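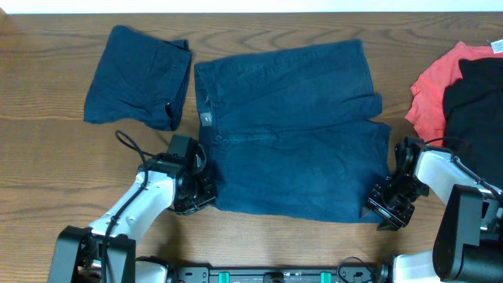 Navy shorts after the first fold, waistband to the left, with a folded piece behind and the red shirt and a black garment still to do.

How to fold shorts (and which advice to ignore)

I have read a lot of folding advice over the years and most of it seems to be written by people with very few clothes. There are methods with eleven steps. There are methods where you are meant to stroke the fabric. I tried one of those for most of a November and the drawer looked the same as ever, except that I was later for work.

What follows is the way I fold ordinary cotton shorts, the sort with a waistband, a button and pockets. It takes three folds. It won't change your life and I'd be wary of anyone who says theirs will.

What you need

A table. A bed will do if it's made and you don't mind stooping, but a duvet gives under your hands and the creases go where they like. People will sell you a folding board. Lorraine Henare lent me hers, a plastic thing with hinges, and it works well enough on T-shirts. On shorts I found I spent longer lining them up on the board than I would have spent folding them.

Before you start

Check the pockets. Put your hand right in. A tissue will be flattened into the cotton for good, and coins make a lump that pushes the whole stack over.

Do the button up. Plenty of guides tell you to leave it and I can't see why. An open waistband splays out at the top and you end up with one corner fatter than the rest. Zip too, if there is one.

Make sure they're dry at the seams. The legs dry first and fool you. Pinch the waistband and the thick bit where the pocket bags hang, and if either feels cool, give it another hour on the airer.

The folding

1. Lay the shorts flat with the front facing up. Take hold of the waistband at both sides and give one tug outwards, then do the same at each hem. Run your palm down from waist to hem. You're getting rid of the big wrinkles, and the small ones can stay. If you want no wrinkles at all you need an iron, whatever the video says.

2. Fold one leg over on to the other so they stack. The waistband should now be doubled up along one end, with both hems at the other. Reach in and flatten the pocket bags if you can feel them bunching.

You'll notice the hems don't always meet. Mine often end up stepped, one a bit longer than the other, and I used to redo the whole thing to get them level. Don't bother. The seat of the shorts is cut wider at the back than the front, so there's always a bit of cloth poking out somewhere. Tuck that point of the seat in towards the middle and leave the hems be.

3. Bring the hems up to the waistband. Stop just short of the top edge, by a finger's width or so, otherwise the waistband rolls over and the fold springs open again.

4. Fold once more the same way and you have a squarish packet. On long shorts I do this fold in thirds. On children's shorts I skip it altogether. Hamish Ruawai rolls his at this point and swears they take up less room. I measured ours both ways in a drawer 56 cm wide and got the same number in, so roll them if you like rolling.

One side of the packet will be thicker than the other, where the layers pile up. That's normal. When you stack them, turn every second pair round so the thick sides alternate. It makes more difference than any clever fold I've tried.

Standing up or lying down?

The fashion is for filing everything upright so you can see it all at once. It does look good on the day. My trouble is that a half-full drawer has nothing to hold the row up, and by the middle of the week they've all lain down anyway. If your drawer is packed tight, stand them up. If it isn't, make a flat pile and keep it low.

You can buy dividers to get round this. I bought a set from Donnelly and they were fine, but a shoebox lid did much the same job for nothing.

What about the shirts?

Shirts want a different fold and I've put that on its own page. The only thing I'll say here is to get the shorts done first if it's a mixed pile. They're quick, they don't slide about, and once they're out of the way you have the table to spread the sleeves on. Keep the unfolded things to one side and the finished ones at the other, or you'll pick up something you've already done and shake it out. I've done that more than once.

How long should it take?

I've seen "three seconds a garment" claimed. I'd allow closer to 23, including the pockets, and more if the phone goes. Anahera Treloar timed herself and was slower on dark shorts, which she put down to not being able to see the seams in the evening. Turn the big light on.

If they still come out messy, look at the tug in step 1 before you blame the folds.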